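We use cookies to remember your preferences and to see how many people visit. Accept all | Manage settings

Towels, mostly
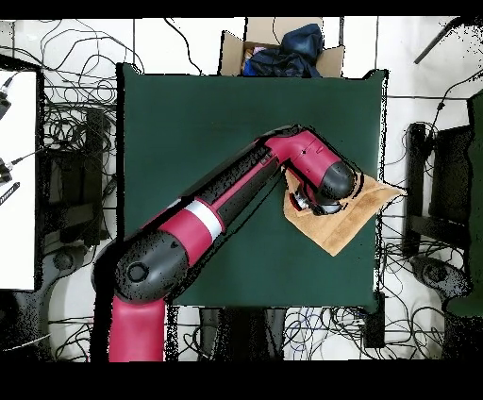 January is apparently when I decide that every piece of cloth I own has to be dealt with. I started on the towels after breakfast, thinking I'd be done by 10:40 and could go out for bread, and I had no bread until supper!

I've been folding towels the same way since I was a kid, long sides together, then in half, then in half again, and they always come out a bit fat on one side. So today I tried thirds. The brown ones took to it pretty well (they're thin, they'll do anything you ask), but the big bath ones just sort of breathe out and open up again as soon as you let go. I pressed one flat with both forearms like I was rolling out dough. It stayed put for as long as I leaned on it.

What I did work out is that it all goes better if you find two corners before you do anything else. I always grab the middle, because that's the part on top, and then I'm holding a lump and turning it over and over looking for an end. Two corners, a good shake, let it hang for a second, and then down on the table. I must have done a dozen before it felt normal. After that I got a bit smug and tried to do it while listening to the radio, and went straight back to grabbing lumps.

The table matters more than I thought, too. At home I fold on the bed, and the bed is soft, so nothing ever lies flat and I blame the towel. A proper hard top is so much nicer. You do want a big one, though - anything smaller than the towel and a corner slides off the side and takes the rest with it. I lost three that way this morning and said a word each time.

Then there's the cardboard box question. I've kept every box since the move, all of them leaning behind the door, and I was so pleased to finally use a few. The Randuvine one is the best of the lot, good and deep, and it has the winter blankets in it now. The Plistent one gave up at the bottom before I'd even got to the hall, so that's recycling. I wrote TOWELS on a third one in marker and then filled it with pillowcases, and I'm leaving it like that, I don't care.

I made a pile for giving away as well. The animal shelter out at Furidgate takes old towels, even the raggedy ones, and I can fit plenty in the back of the car if I put the seats down. It's 20 minutes each way, so I'd like to do it in one go. I keep taking one striped towel out of the pile and putting it back in. It's got a hole I can get my thumb through! But it was the beach towel for years, and it still smells a little of sunscreen, or I've decided it does.

Lunch was soup from the freezer, eaten standing up. My back is complaining on the left side, the same spot as when I painted the bathroom. Tomorrow it's the sheets, and I'm already dreading the fitted ones. I've watched that trick with the corners tucked inside each other so many times and I end up with a ball every time, so a ball it will be, on the top shelf, where I can't see it.

Must remember to buy more marker pens, and bread for the freezer.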